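Washing up by hand

Washing up by hand, called doing the dishes in some homes and simply "the pots" in others, is the cleaning of plates, cutlery, glasses and cooking things in a sink or bowl. 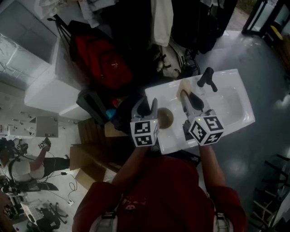 Overview

Most households wash up at least once a day, and a good many do it after every meal, even where there is a dishwasher humming away under the worktop. The job needs very little: warm water, something to cut the grease, something to scrub with and somewhere for the clean things to drip. Within those simple limits there is a surprising amount of variety, and people tend to hold on fondly to whatever way they learned as children.

Order of washing

The usual advice in British household books is to begin with the cleanest and most delicate things and finish with the dirtiest. Glasses go first, while the water is fresh and free of fat, followed by cutlery, then side plates and dinner plates, then serving dishes, and last of all the pans and roasting tins. Sharp knives are commonly kept out of the bowl and washed one at a time, as a blade lying under a blanket of suds is very easy to forget. Ladles, fish slices and other long-handled tools are awkward in a small bowl and are often left until the end, when there is more room to turn them about.

Scraping and soaking

Scraping leftovers into the bin or the compost caddy before starting keeps the water cleaner for longer. Porridge, egg and anything starchy come away more readily after a soak in cold water, while baked-on fat prefers hot. Cast iron and wooden spoons are best not soaked at all, for the iron rusts and the wood swells and may split.

Rinsing

Whether to rinse is a matter of long and mostly friendly disagreement. Some families wash in suds and put everything straight on the rack, while others run each piece under the tap or dip it in a second bowl of clear water. Kitchens with a double sink make the second habit easier, and it is perhaps no accident that keen rinsers are so attached to them.

Local customs

In the village of Trustthorpe the shared washing-up after the harvest supper is an event in its own right. The hall kitchen has 2 sinks, one for washing and one for rinsing, and the hall's own set of 146 dinner plates is passed along a line of helpers with tea towels, generally with a good deal of singing. The supper is held in September, and the plates are then packed away until the spring lunch in March.

Brushes and cloths

Long-handled brushes keep the hands out of very hot water, and many people find them kinder to the skin. Cotton dishcloths, such as the knitted ones sold by Cliltex, can be boiled or put through a hot machine wash and last for a great many months. Sponges clean well but hold on to water and crumbs, so they want squeezing out and standing on edge between uses.

See also

Draining rack
Tea towel
Washing-up bowl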